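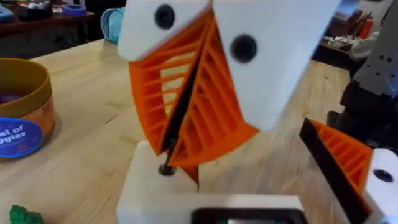
**Vamum filament dryer, 8 months in**

Got mine in May, £49 from Auer. Short version — buy it if your spare room is damp like ours.

Good: quiet. Lid shuts properly. Four hours at the low setting and the stringing on my white PLA was nearly gone. Takes two small spools side by side, or one big one.

Not so good: the dial. Tiny numbers, grey on grey, and it slips if you brush past it. Manual is one sheet and defintely translated in a rush. Feed hole too tight for the tube on my Plokine, had to file it out a bit.

Tried a Fenine before this. Cheaper, £40, but the fan rattled and it went back inside a week.

Cable is short aswell, get an extension lead. Fan still fine so far. 4 stars — would be five with a decent dial.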